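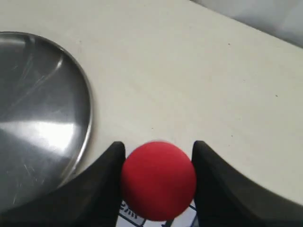
Activity Table Inspection: Board Games and Small Parts

2 min read

Iltside Activity Rooms, Gromcombe
Form in use from September. Completed copies are kept in the Ladefoged folder at the front desk.

Scope

This checklist applies to the curtained table in the games room and to everything set out on it: the printed board, the playing pieces, the red ball, the metal dish and the curtain behind. Chairs, lighting and floor coverings are inspected separately under the general room form. The inspection is to be completed before the first session and repeated if the table is moved.

Entries are marked Satisfactory, Attention or Not checked. An entry of Attention must carry a comment. An entry of Not checked must also carry one if it is repeated at the following inspection.

Part A. Table

A1. Table stands level and does not rock when pressed at each corner.
Satisfactory.

A2. Surface free of splinters, raised edges and chips.
Satisfactory. The top is smooth and pale, so marks show readily. Abrasive cream is not to be used on it.

A3. Surface clean.
Attention. A small dark speck was noted towards the back edge, right of the middle. It may be a crumb or a mark. Wipe with a damp cloth and report if it remains.

A4. Underside and legs free of loose fixings.
Satisfactory. One fixing was tightened by hand during the inspection and should be looked at again next time.

A5. Load on the table within the permitted limit.
Not checked. The label giving the limit could not be read. A replacement has been requested from Lotidov.

Part B. Curtain

B1. Curtain securely hung, with no sagging at the rail.
Satisfactory.

B2. Hem clear of the working area.
Satisfactory. The white curtain comes down to the back edge of the table. It should hang behind the edge and must not be tucked under the board or weighted with any object.

B3. Fabric clean and free of tears.
Satisfactory. Creases are acceptable and need not be recorded. The gathers on the left may be spread out if the next group wishes, provided that the rail is not pulled from below.

B4. Flame-retardant treatment within date.
Not checked. The certificate is held with the building papers and was not available in the room. This entry was also left open at the previous inspection and is now to be followed up in writing.

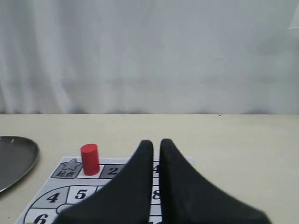 Prepared by the Equipment and Premises Section, Iltside Activity Rooms

Part C. Printed board

C1. Board lies flat, with no curled corners.
Satisfactory. Paper boards should be stored flat in the shallow drawer and never rolled. A board which has been rolled will lift at the ends and tip the pieces.

C2. Print legible, including the starting square.
Satisfactory. The starting square is grey and carries a white star with the characters 起点 (starting point). Groups who do not read Chinese should be shown this square before play begins.

C3. Board placed so that players can reach it without leaning across other items.
Attention. The dish and the board are close together on the table. Where young children are playing, leave a wider gap between the two.

C4. Edges free of tears and exposed staples.
Satisfactory. Staples and drawing pins are not permitted on this table in any circumstances. Low-tack tape may be used at the corners and must be removed at the end of the day, as it leaves a residue if left overnight.

C5. Spare copy of the board available.
Attention. No spare was found in the drawer. Boards are replaced after 26 sessions or sooner if worn, and a spare should therefore be held at all times.

Part D. Playing pieces and ball

D1. Pieces free of cracks, chips and sharp edges.
Satisfactory. The red cylindrical piece was examined by hand and no damage was felt.

D2. Pieces stand upright unaided.
Satisfactory. If a piece falls over, check the board beneath it before rejecting the piece.

D3. Small parts warning displayed.
Attention. The notice has been taken down for reprinting. Until it is back in place, the session leader is to give the warning aloud. Small pieces are not to be left out where children under three have access to the room.

D4. Ball clean and intact.
Satisfactory. The red ball is matt with a slightly fuzzy surface. It should be pressed and turned so that the whole of it is seen. Any ball that sheds material or has been bitten is to be withdrawn at once and not repaired.

D5. Ball of suitable size for the age group.
Satisfactory for the present group. The ball is to be checked with the size gauge again before any session for younger children – the gauge hangs inside the cupboard door.

D6. All parts returned after use.
Not checked. The inspection took place with items still set out. The session leader is to complete this entry on clearing the table.

Part E. Metal dish

E1. Rim smooth to the touch all the way round.
Satisfactory. Run a gloved finger along the raised rim. Dishes with a turned or dented rim are to be withdrawn.

E2. Dish rests flat and does not slide when nudged.
Satisfactory.

E3. Dish free of food residue.
Satisfactory. Dishes used on this table are for holding game parts only and must not be taken to the kitchen or used for snacks. The two uses have been confused in the past.

E4. Reflected light does not trouble players.
Satisfactory. The metal takes a bright highlight along the rim. If a player is troubled by it, turn or move the dish; the overhead lights should be left as they are.

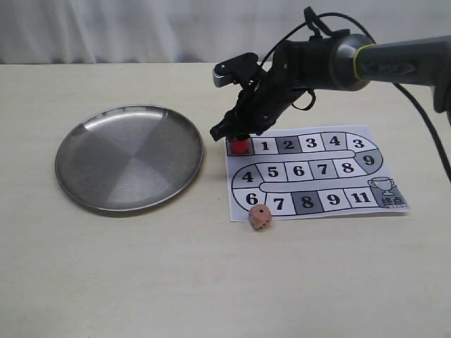 Red piece on the starting square, with the steel plate to the left of the board.

Part F. Actions arising

F1. Clean the speck at the back of the table top and record the result.
F2. Widen the gap between dish and board for younger groups.
F3. Obtain a spare board and place it in the shallow drawer.
F4. Return the small parts notice to the wall.
F5. Obtain the load label from Lotidov and the curtain certificate from the building papers.

Actions F1 and F2 may be closed by the session leader. The remainder are to be closed by the Section, and any purchase is to be charged to the Gromcombe equipment allowance of £3,000.

General comments

The table is fit for use subject to the actions listed. A table with an open entry under D3 may be used by adults and older children only – this applies even when the pieces have been put away in the dish. Comments should be written on the form itself and not on loose slips, several of which have become separated from earlier forms.

Next inspection due: December, before the morning session.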